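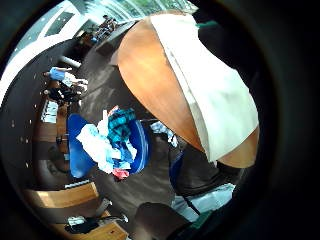
The blue basket, ready for a round of sorting. Open day at the Bodden workshop, Eltavdale.

Went to the Bodden open day in Eltavdale on Dec 13, 2019. They work on robots that handle laundry. I took notes all afternoon and I'm putting them here as a thread before I lose them.

Some background first. I run the linen side of a small guesthouse, so I wash, dry and fold for a living. I don't build robots. If I get a technical term wrong, please correct me in the replies.

The open day was free but you had to sign up. The page said doors at one. They opened at twenty past. Coffee was in the hallway and it was decent.

First part was a talk in the front room. Bodden has been on the laundry project since August. Before that they did parcel sorting. The speaker said parcels were easier in every way, mainly because a box stays the same shape when you pick it up.

The program that picks where to grab is called Mastska. It looks at the pile, chooses a spot, and tries to lift one item without bringing the rest along. When it gets two, it's supposed to notice and put them back down.

They gave one number that stuck with me. Since August they have logged 2,342 picks from baskets. Of those, 461 came up with more than one item. I asked if that was good. The answer was "better than August."

Then we moved on to the work itself. Mixed basket, no pre-sorting. White cloth, a teal and dark blue plaid piece, some lighter blue, a bit of red down at the bottom of the heap. The kind of load I would split up before doing anything else.

The plaid piece was picked first in the run I watched. It came up clean. The white cloth took three tries. On the second try it dragged something blue halfway out with it and had to let go.

Someone asked why they don't just dump the basket out flat on a table. Fair question. They said they did that at first, but laundry in real places comes in baskets and bins, so that's what they train for now.

Small items are the worst part. Socks, washcloths, anything that hides under something bigger. One of the engineers said they lose more time to socks than to sheets. I can confirm that is also true for people.

Speed: slow. I could have emptied that basket while it was still deciding on the first item. They didn't pretend otherwise. The goal for next year is 200 items an hour, sorted by color, with one person looking after two stations.

Visitors could also try the hand-held gripper. You squeeze, it closes. Picking up one cloth with it is harder than you'd think. You lose all the feeling in your fingertips and end up going by eye alone. I got a shirt on my fourth go.

That was the most useful ten minutes of the day for me. After you've tried it, the machine's misses make a lot more sense. I pinched the wrong layer twice in a row.

The folding demo was listed on the program but it didn't run. A part from Olaniyan, their supplier for the wrist joints, hadn't come in. They had a short video of it instead, one towel, folded in thirds. It was fine. I'd want to see it done with a fitted sheet.

Questions at the end. A woman from a hospital laundry asked about wet loads. Not yet. Everything so far is dry and room temperature. Wet cotton is heavy and sticks to itself, and the grip they have now slips on it.

I asked about buttons and zippers. They said zippers are all right, buttons sometimes catch. They keep a bin of 700 secondhand garments for this kind of testing and swap them out so the program doesn't get used to the same clothes.

Price: no answer. They said it's too early. I'd guess it's a long way out of reach for a place our size, but a big laundry might look at it differently.

Would I go again? Yes. It was two and a half hours, people answered what they were asked, and I got to see a real pile of clothes being worked on. The room got crowded toward the end, so go early if you can.

They said the next open day will be in August. Sign-up will be on their page. I'm going to ask about fitted sheets again.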